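I put off sorting out my desk cables for years. I'd kick the tangle further under the desk, hoover round it, and then swear at it every January when I needed to find the printer plug. When I finally did it properly it took one afternoon and cost less than a takeaway, so I've written down how I went about it. My desk is a cheap flat-topped thing pushed against a wall, and if yours is anything like that you should be able to copy most of this.

## What I used

- an under-desk cable tray (mine's a Skallik, the mesh sort that screws on)
- a roll of hook-and-loop tape that you cut to length
- a handful of stick-on cable clips
- masking tape and a pen
- short wood screws, a pencil, a bradawl or a small drill bit
- a torch, or your phone

You can do it without the tray if you're renting the desk as well as the room. My friend Beril Ekinci has a clamp-on one from Toft and it's perfectly good, though it does eat into your knee space a bit and she's forever catching her jeans on it.

## 1. Label before you unplug

Please don't skip this! I did the first time, and spent ages with five identical black leads in my lap trying to work out which one was the monitor.

Tear off a bit of masking tape, fold it round the lead near the plug like a little flag, and write on it what it's for. Do the other end too if it's a lead that comes out of the device. Ugly is fine, you can swap them for nicer labels later (I never have).

## 2. Shut everything down and pull the lot out

Save your work, turn the computer off properly, switch off at the wall, then unplug. If your router lives on the desk, warn whoever else is in the house. I didn't warn Farhad Golestani, who was my lodger back then and was in the middle of a video interview with his camera on and his good shirt ironed. He got the job, but he brought it up at every meal for a fortnight.

Once it's all out, lay the leads on the floor and be ruthless. I found a charger for a phone I'd given away, a scanner lead with no scanner, and two of those thin grey telephone wires. Out they went, to the small electricals bin at the tip.

Wipe the leads down with a barely damp cloth while they're unplugged, and let them dry. Look for any cracked or squashed bits as you go. Anything with damaged insulation wants replacing, and tape isn't a repair.

## 3. Decide where the power lives

Everything else follows from this, so have a proper think. I had mine on the floor for ages, collecting fluff, and now it sits up in the tray. Before you fix anything, check:

1. Will the lead reach the wall socket with a bit of slack left over?
2. Can you get at the switch, if there is one?
3. Do your chunkier plugs fit side by side, or do they block each other?
4. If you have a sit-stand desk, is there enough slack when it's right up at the top?

That last one caught out my sister-in-law, Ásdís, who pressed the up button on her brand new Velar desk and watched her lamp go over backwards.

Add up what you're planning to plug in as well. The maximum load should be marked on the strip or its packaging, and the watts will be on the label of each thing you own. A laptop, a screen and a lamp barely trouble it. Fan heaters and kettles are another matter, and they should go straight into the wall.

## 4. Fit the tray

Hold the tray up under the desk towards the back and mark the screw holes in pencil. Now check your screw length against the thickness of the desktop, and then check it again. I wrapped a bit of masking tape round my drill bit at 15 mm so I'd know where to stop, and I'd do the same again.

Start each hole with the bradawl, put all the screws in loosely, and only tighten them once the tray is straight. It's a horrid job on your back, with sawdust dropping into your eyes, so wear specs of some kind. If you can tip the desk on its side first, do that instead and save yourself the neck ache. Get a second person on the other end.

## 5. Plug in and bundle

Put the power into the tray first, then plug your things back in one by one, reading your little flags. Fold any spare length into a loose figure of eight and wrap it with hook-and-loop tape. Don't pull it tight, and don't use plastic zip ties here if you can help it, as you'll only be cutting them off again the next time you change your monitor.
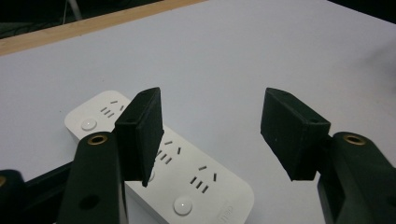 **Can I plug one extension lead into another if mine won't reach the wall?**

Please don't. Daisy-chaining makes it very easy to overload the first one without noticing, so buy a single lead that's long enough for the job, and measure the actual route (down the desk leg and along the skirting) before you order.

## 6. Run the leads down one leg

Pick the desk leg nearest the wall socket and bring everything that has to reach the floor down that one. Stick-on clips hold well on a metal leg, provided you've wiped it with a bit of surgical spirit first and let it dry. On painted wood mine kept pinging off, so I switched to loops of hook-and-loop tape right round the leg. Much better!

Keep your network cable a little apart from the rest if you've got one. I've no idea whether it makes any difference over such a short run, but it makes it easier to find.

## 7. The phone charger

Give this one its own clip at the edge of the desktop, so that the end stays put when you take your phone away. Fishing it up from behind the desk every night was what drove me mad in the first place.

Leave a little slack between the clip and the back of the desk. Mine's pulled a bit tight and I keep meaning to redo it, probably when I swap the lamp.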